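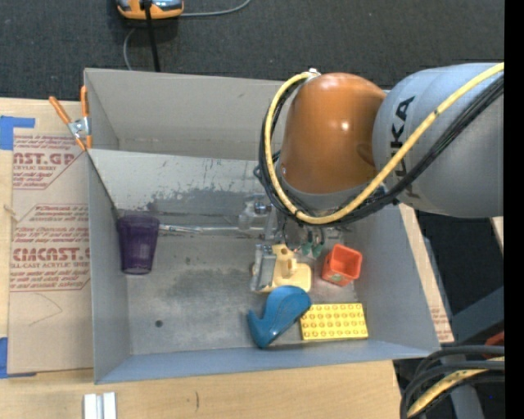 Progress report on the Betlow toy and household plastics sorting project
Prepared by Jarrah Prendergast for the Obeidat Fund
26/06/2018

Dear friends at the Fund,

I promised a short report this time and I am afraid I have not managed it, so please do put the kettle on before you start. There is a good deal to tell you, and most of it is happy.

When I last wrote, in April, we had only just moved into the back rooms at Stendel, and the donated plastics were still sitting in the sacks they came in. We have now been through every one of those sacks. The count stands at 668 pieces sorted, cleaned and entered in the register, against the 800 we said we would reach by the end of the grant. I had hoped to be able to write 700 in this report, and we came close, but the last delivery from Bava arrived later than we had planned for and I would sooner give you the true number.

What comes in

I don't think I had quite understood, when I wrote the application, how mixed a sack of household plastic can be. Cups and tumblers turn up with building blocks, and then there are all the odd shaped pieces that plainly belonged to something larger once – pegs, bases, bits with a hole through them and no partner in sight. The colors are lovely when you see them together, bright red next to blue next to yellow, and I confess we have all stopped work now and then just to admire a good handful.

We had planned to sort by color first. It made a very pretty shelf and a very poor system, and after a couple of weeks we changed over to sorting by use. Drinking and eating things go on one side, building toys on another, and the single parts go to a shelf of their own until we know what they are. Small lots are tipped into an open bin, spread out so that the pieces lie apart, and taken from there. Big heaps were slower for everyone, and the little things sank to the bottom and stayed there.

Cleaning and checking

Studded blocks take the longest by a wide margin. Dust gets down between the studs and a cloth simply won't reach it, so we soak them in warm soapy water and go over them with a soft brush. Cups are much quicker. Anything cracked or with a sharp edge goes straight to recycling and isn't counted in the figure I gave above, and we have been strict about that even when it was a piece somebody had grown fond of.

Where the pieces go

We have agreed with 3 local places to take finished boxes: two playgroups and the family center on the Betlow side of town. The first playgroup has had its box already, and they wrote to ask whether we could send more cups for the water table. We certainly can! The second box is packed and waiting for the lid labels, which I still have to order. The family center would like theirs in the fall, when their new room is ready.

Money

Spending is inside the budget on every line except storage. The shelving cost more than the quote because we needed a deeper shelf for the bins, and I moved the difference over from printing, as we discussed on the telephone. Nothing further is needed from you on that, though I would be glad of a note confirming it for our records.

What is next

The remaining sacks from Bava are first on the list. After that I want to go back to the shelf of single parts with fresh eyes and see which can be matched up. I would also like to write down how we do things, from tipping out to labeling, so that a new helper can start without me standing over them and talking the whole morning.

You would be very welcome to come and see the room at Stendel for yourselves. Mornings are best, and there is parking behind the building if you come in by the side gate.

With warm thanks from all of us,
Jarrah Prendergast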